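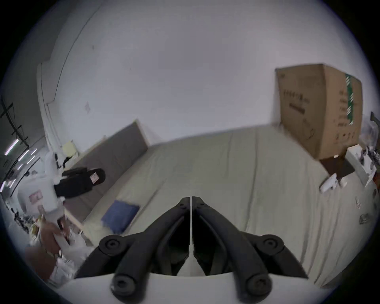
*Back bedroom, bed with beige sheet and blue pillow.*

**Kunby Supper Club, planning meeting, 20/06/2023**

Chair: Hjalti Gunnlaugsson. Notes of the last meeting were read and accepted with one change: the lentil soup was served at the spring supper, not the winter one.

**1. Fall supper menu**

Two main dishes were put forward, a braised chicken with prunes and a baked squash with barley. Members voted for both. The chicken will be made with thighs. Bread will come from Eltemlow again. Hjalti asked for less salt in the barley than last time and this was agreed.

**2. Recipe booklet**

Waweru quoted for 500 copies and for 1000. The larger run was felt to be too many. Agreed to order 500. Recipes still missing: pickled beets, rye crackers, the onion tart. Cup measures are to be used throughout, with oven temperatures in Fahrenheit. The plum cake will be tested again at 400 degrees, as two members found the middle underbaked.

**3. Kitchen equipment**

The large stockpot has a loose handle. Repair to be tried before a new one is bought. We are short 6 sheet pans. Fokthorpe will lend theirs if they are returned clean by the following morning.

**4. Dessert**

Long discussion of custard. No decision. Carried over.

**5. Other business**

A request for a dairy-free soup was noted. Coconut milk was suggested, and there were some objections to the taste. Hjalti will make a small batch both ways and bring it to the next meeting.

The fall supper will be held in November. Date to be set once the hall replies.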